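Station check, kitchen counter - Drostholm
Oct 24, 2019. Run block 6, target 25 examples.

1. Arm cables clear of elbows: OK
2. Power strip and adapters away from sink: FAIL. Strip is on the counter left of the basin. Move before next block.
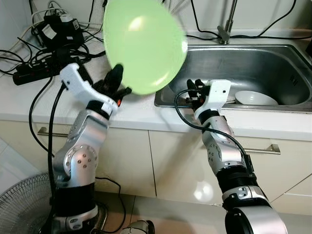 Item 2. Strip and cords behind left arm.

3. Finger covers seated: OK
4. Basin in wrist view: OK, but glare on the steel - dim the overhead light.
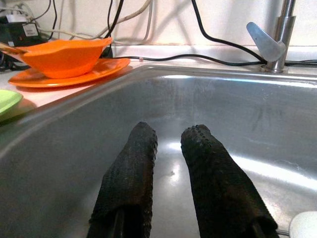 Item 4. Wrist view, glare between fingers.

5. Finger covers, wear: replace left. Threads are coming up near the tip.

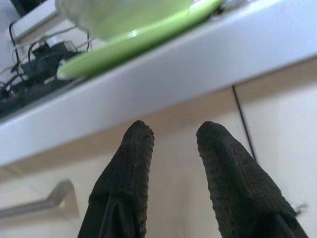
Log the swap under Lisska so the examples before and after it stay separate.
6. Stop button tested: OK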